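Lundura Housewares -- Tutham Road store
Walk-round checklist, sales floor and back stock
Done by: Tâm Đặng
Date: 8 Jun 2025
Key: OK / FIX / WATCH / N/A

Started at the front, went clockwise. Comments are mine, typed up after, sorry for the shorthand.

1. ENTRANCE AND MATS
Door opens fully, closes by itself -- OK
Mat flat, corners down -- FIX
Back left corner curls. Taped last time, tape is gone. Needs a new mat, not more tape.
Wet floor sign where it belongs -- FIX
Was in the restroom. Moved it back.

2. AISLES, WALKING WIDTH
Main aisle clear -- OK
Kitchen and storage aisle clear -- WATCH
Narrow to start with and people stop in it. No dump bins, no step stool left out, no cartons "just for a minute." Two people with baskets have to turn sideways already.
Seasonal aisle clear -- FIX
Folding chairs leaning on the end panel. One kid away from going over. Took them to the back.
Fire door aisle clear -- OK
Finally.

3. FLOOR SURFACE
Loose or lifted tiles -- OK
Joints, ran my shoe along them -- OK
Smudges and scuffs -- WATCH
Not a slip problem, just looks tired. Mop crew is using too much product, leaves a film. Told them half a cap.
Cable covers -- N/A
None on the floor now that the display fridge is gone.

4. SHELVING
Uprights plumb -- OK
Shelf clips seated, both ends -- FIX
Bay 9, second shelf from the top, rear clip only half in. Took the stock off, reseated it, put the stock back. Check agian next round.
Heavy items low -- FIX
Cast iron was at head height. Who does this. Moved to the bottom.
Nothing past the shelf edge -- WATCH
Storage tubs stick out when they're stacked crooked. Same with the cutting boards.
Load labels readable -- FIX
Talalik bays have theirs. The old Oosthuizen bays don't, or they've been painted over. Need replacement labels before anybody loads those up again.

5. PLASTIC CONTAINERS AND LIDS
Separate section this time on account of the returns. Handle every open-stock lid, don't just look at the pile.

Rim -- run a finger all the way around. Sharp flash or a chip, pull it.
Warp -- lay it on a flat shelf and press one side. If it rocks, pull it.
Cracks -- bend it a little, look at the steps near the rim first, then the center. Whitening counts as a crack.
Molding nub in the middle -- should be dull. If it catches your skin, pull it.
Fit -- try it on the container it's priced with. Must go on and come off without a fight.

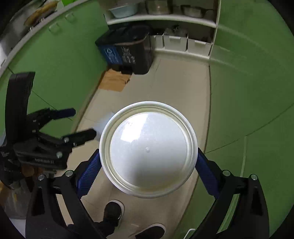
Color -- white ones can go a bit creamy under the store lights. Fine to sell if it's clean and matches its own container. If a customer would think it's used, mark it down or pull it.
Stickers -- on the underside only. Goo left on the top from old price tags has to come off, use the citrus stuff, not a blade.
Stacking -- 10 high, max. The glossy ones slide on each other and then they're on the floor and then somebody steps on one. A lid underfoot goes like a skate.

Results:
Small round -- OK
Medium round -- WATCH
Couple of tight fits. Not unsafe, just annoying.
Large round -- FIX
Found flash on the rim of the ones from the newest carton. Whole carton pulled, item 1909, it's in the cage with a note on it. Don't put back out till the supplier answers.
Square -- OK
Clip-on -- FIX
Clips snap off and leave a point. Pulled the broken ones. The rest can stay.

6. LADDERS AND STEP STOOLS
Feet rubber intact -- OK
Tall ladder locked up when not in use -- FIX
It wasn't. Key was in the lock too.
Kick stool rolls and grips -- WATCH
Grips if you're heavy enough. I had to stamp on it.

7. LIGHTING
Sales floor -- OK
Glare on the low shelves -- WATCH
Bad over the storage aisle. Shiny stuff throws it back at you, hard to read tags, easy to miss something on the floor. Would turn those two fittings if facilities will let me.
Back stock -- FIX
Tube out over the packing bench. Reported.
Emergency lights tested -- OK

8. BACK STOCK
Cartons on pallets, not on floor -- OK
Nothing over 40 lb above shoulder -- FIX
Dinner sets again. Restacked with help.
Box cutters closed and in the cup -- FIX
One open on top of a carton. This is the thing I will actually write people up for.
Clear bags and wrap in the bin -- WATCH
Bin was full so it was all going next to the bin. Empty it at lunch AND at close pls.

9. STAFF SHOES AND CLOTHING
Closed toe, decent sole -- OK
Lanyards breakaway type -- FIX
Two old ones still going around. Cut them up, new ones are in the office drawer.

10. EXITS AND EXTINGUISHERS
Rear exit opens with one hand -- OK
Extinguishers hung and tagged -- OK
Next service is September, already booked.
Exit map by the time clock -- FIX
Shows the layout from before the shelving moved. Needs redoing.

OPEN ITEMS, in the order I want them done
Bay 9 clip, recheck
Carton 1909, chase supplier
Load labels on the Oosthuizen bays
Entrance mat
Tube over packing bench
Exit map
Lights over the storage aisle -- ask, at least

COMMENTS FROM THE FLOOR
"Can we get a bin for lids that don't match anything?" -- Yes. Under the returns desk, label it. I'll go through it when I do the next round.
"Stool is slippery." -- Noted, see 6. Use the other one.
"Do we have to check lids every delivery?" -- Open one carton from each, check the top layer. If you find a bad one, do the whole carton.

Sheet goes in the green binder, copy to the Tutham Road office. Write on it if you fix something, with initals.

T.Đ.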